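Briltholm Robotics Club – Frequently Asked Questions

Who can join?
Any student aged 11 or over. No programming experience is required.

What is the Covel project?
Covel is this year's group project: teaching a gripper to handle bedding and clothing. Members use the hand-held version at home and bring in their recordings. 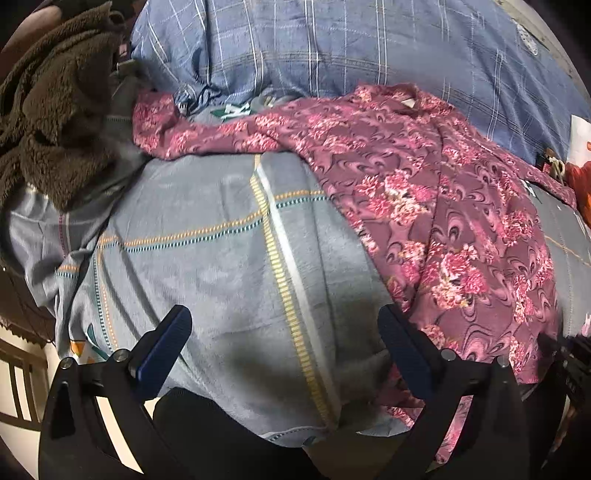
How long should a recording be?
Stop at 900 frames. Longer files are rejected at upload. Start with the jaws open and keep the finger pads in view.

Does every member get a gripper?
No. Grippers are lent out in turn – the deposit is $100, returned with the tool. Check the screws before handing it back.

Can I enter the Oma Cup?
Yes, after one full term. Entries close in October. Teams may not change their gripper design after that.

Last updated April 15, 2023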